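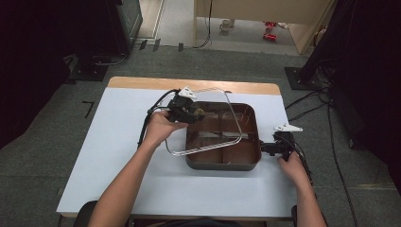 Nundcombe Snack and Pantry Survey

A table of what households in the Nundcombe area keep in the kitchen, how they store it, and how long it stays there before it is eaten or thrown out. Last updated January 25, 2026.

What is in it

The main file, pantry.csv, has 1585 rows. Each row is one food item in one household. The items come from 60 households, and each household filled in the same paper form over the month of August. A second file, containers.csv, has 455 rows and lists the storage containers in use: jars, tins, bags, lidded boxes and divided trays.

Columns in pantry.csv

household: a number, assigned at random
item: free text, lower case, as written on the form
category: dry goods, nuts and seeds, dried fruit, sweets, spreads, other
container_id: matches a row in containers.csv, or blank if the item was kept in its shop packaging
opened: day of the month
finished: day of the month, or blank
outcome: eaten, thrown out, given away, still there

Columns in containers.csv

container_id: text
household: same numbers as above
type: jar, tin, bag, box, tray
sections: number of separate compartments, 1 if undivided
lid: yes, no, separate
clear: yes if the contents can be seen with the lid on

How it was collected

Forms were handed out at the Nundcombe library and at the Bellirton market hall. Households wrote down each item when they opened it and again when it was gone. The forms were typed in twice by different people and compared. Where the two versions did not match, the paper form was checked and the typed entry corrected.

Spelling in the item column was left alone. "Sultanas" and "raisins" are kept apart even where they probably mean the same thing. Brand names were removed.
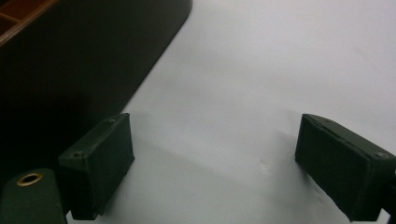 Known problems

The Bellirton forms had an older layout with no space for the lid type. For those households the lid column is blank — do not read it as "no".

Around 50 rows have a finished day that is earlier than the opened day. Most look like swapped entries, but they have been left as written. Filter them out before working out storage times.

A tray with one item in each section has one container_id and several rows in pantry.csv. Joining the two files without grouping will count that tray more than once.

Related files

The Ingvarsson category list is included as categories.txt. The Greltard scripts for cleaning dates are in the scripts folder and need Python 3.

License

CC BY 4.0. Please cite as "Nundcombe Snack and Pantry Survey" with the date of the version you used. Corrections can be sent through the issue tracker — give the household number and the item.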